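3.2 Blankets and the spare bed

We had not planned to write much on bedding. Our study began with kitchens, and with the question of how families in Motness decide which household things are kept for guests and which are worn out by everyday use. But people kept leading us upstairs (or down the hall, in the smaller places), and so much of what they told us had to do with the spare bed that it seemed only fair to give it a section of its own.

The household survey gave us 3,772 entries for textiles of every sort, from dish towels to christening shawls. Bed coverings drew the longest answers by far. A dish towel would get a word or two, while a blanket would get a grandmother, a wedding, a move across the county and quite often an argument. Chunhua Qian, who read all of the answers before any of us began sorting them, noticed early on that people rarely named a blanket by its size or its price. They named it by its feel and its color, and then by the person it came from. "The scratchy brown one from Yeom" was perfectly clear to everyone in that house, and after a while it was clear to us too.

Knitted blankets held an in-between place that we found very interesting. Woven ones were mostly treated as plain and useful, and quilts were mostly treated as family history, but a knitted one could be either, depending on who was asked. In six homes the same blanket was put in different groups by two people who slept under it! Figure 4 shows the kind of fine ribbed knit that came up again and again in these talks. 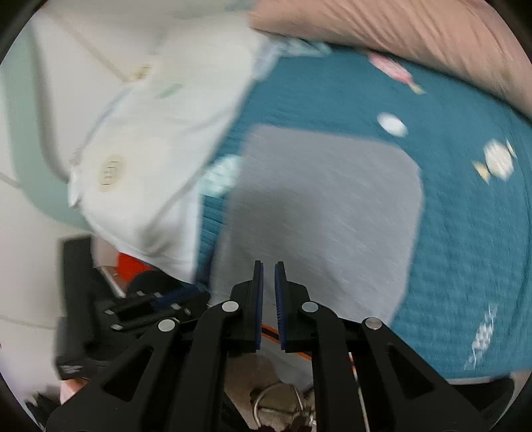

Motness, 11/16/19

Figure 4. Teal blanket with a fine ribbed, knitted texture.

Washing was the other matter on which people had a great deal to say, and it brought out real differences between the two towns. In Motness, guest blankets were aired on a line before a visit and washed after it. In Genis the order was turned around, and a blanket put away clean in July was washed once more before anyone was allowed near it. One woman there told us, very kindly, that a blanket which has sat in a closet "has been breathing closet," and she would not hear of giving it to a guest. We come back to her closets in Section 4, where storage is taken up at greater length.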